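Trudunport Neighbours - Help Board
Home and Linen > Tablecloths
Copying the bands from an old patterned cloth, where do I start?
Posted by Sylvie Carrier, March 8, 2018
3 replies - 854 views

Hello all! My aunt has handed down a long tablecloth that I have loved since I was small, and I'd like to make a runner to go with it before a family lunch in May. It has bands of cross-stitch style patterns going the length of it, lots of red, some green and blue, on white. I've done a few samplers and a birth card for my nephew, so I can follow a chart well enough, but I've never made a chart from something that already exists.

Two things I'm stuck on. First, do I copy the whole width of the pattern or pick out a few bands? The cloth is very busy (gloriously so) and I'm worried a runner on top of it will just vanish. Second, what do I do about washing? The runner will be sitting under serving bowls and there will be beetroot, there is always beetroot. I'd hate to put all those evenings in and have the red bleed into the white the first time it sees water.

I have a metre and a half of white Aida in the cupboard, the 14 count sort, if that helps anybody. Thank you!

Nguyen
Member, 1,000+ posts

Oh, what a lovely project! Banded patterns are the best thing to copy because every band repeats, so you only have to chart one repeat and then off you go. Get some squared paper and a pencil and start with the easiest band, which will be whatever is a plain row of crosses. Chart that, stitch 18 repeats of it on a scrap, and you'll know very quickly whether your size is right and whether you're going to enjoy it. If the repeats come out too wide for your runner you can drop a stitch between each one and no one will ever spot it.

On how much to copy - pick out a few. I did a cushion once where I tried to get every single line in, all the tiny borders too, and I was sick of the sight of it by Easter. Choose one strong band for the middle and two quieter ones for each side, and leave plain white between them. The plain bits are what will stop it vanishing on top of the cloth. You could also edge the runner in one solid colour, a good deep green say, which makes a clean line all the way round.

Wavy lines and zigzags look hard and aren't. Count up, count down, same number each time. Stars want more care, so find the centre stitch first and work outwards from there. Do show us how you get on!

Kallis

use cold water

also wash the thread before you start. red is always the one that runs

Markutum
Member, 50+ posts

Agree with Kallis on the cold water, though I don't prewash the whole skein, it tangles terribly. I cut a short length of each red, wet it, and press it in white kitchen paper under a heavy book overnight. If the paper is pink in the morning I rinse that skein until the water is clear and let it dry flat. Most modern threads are fine but a dark red from the bottom of somebody's workbox can be a horror.

For the beetroot, get it under the cold tap straight away, back of the fabric facing up so you push the stain out the way it came in. A little washing-up liquid, rinse, and then the same again. Don't iron it until you're sure the mark has gone. When you do iron, put it face down on a towel so the stitches stay plump.

I got the bug for this from my own banded cloth, which I use all year round and not just at Christmas. Mine is a print, but the bands are done like cross stitch, so it's very easy to chart from. The solid red stripe is my favourite and I'd go for something like it as your middle band, with rows of little green crosses to either side. It's such a cheerful thing to put a table together on, even for soup! 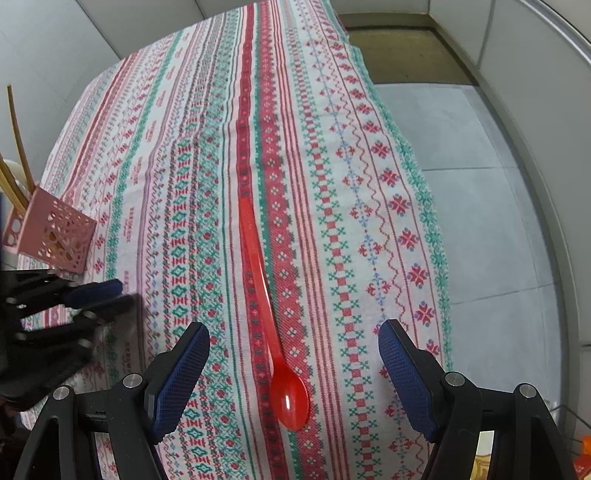

My cloth, with a red spoon lying along the red stripe.

I've charted the green crosses and the blue zigzag so far. The star band is next, and I've been putting it off, so Nguyen's tip about finding the centre stitch is going straight in my notebook. Sylvie, if you'd like the two charts I have, send me a message with your email and I'll scan them for you tonight. They were drawn for 14 count so they should suit your Aida nicely.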